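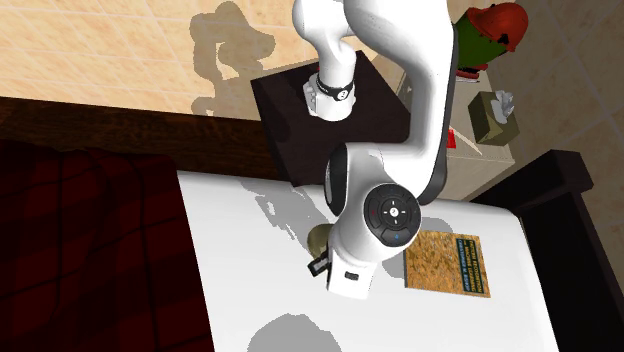

Gandmont Hall, Kitchen and Back Stairs: Monthly Walkthrough, February
Checked by: Giorgia Rinaldi
Read and signed by: Pierina Cattaneo

1. Fire extinguisher by the range: PASS
Gauge in the green, pin in place. The tag is dated properly for once. Someone has been hanging oven mitts on it. Mitts moved.

2. Back stair handrail: FAIL
Still wobbles at the third bracket. Still on the list from last time, and the time before. I have started to greet it.

3. Exit door to the yard: PASS WITH COMMENT
Opens fully if you first move the 2 crates of folding-chair parts. Please find the crates another home.

4. Smoke alarms: PASS
All sounded on test. The one in the pantry sounded for a good while afterward, too.

5. Walk-in cooler, inside release: PASS
Tested from the inside with Pierina standing outside. She took her time.

6. Water heater closet: FAIL
Paint cans against the burner panel again. The sign saying not to do this is behind the paint cans.

7. Occupancy notice, main room: PASS WITH COMMENT
Says 400. The Sanna supper had over 400, judging by the coat pile. Doors must be counted at the next one.

8. First aid box: FAIL
Contents: one eye patch, plenty of safety pins, a Trokwood raffle ticket. Restock before the Flistska dance.

Next check: 9 a.m., bring a wrench for item 2.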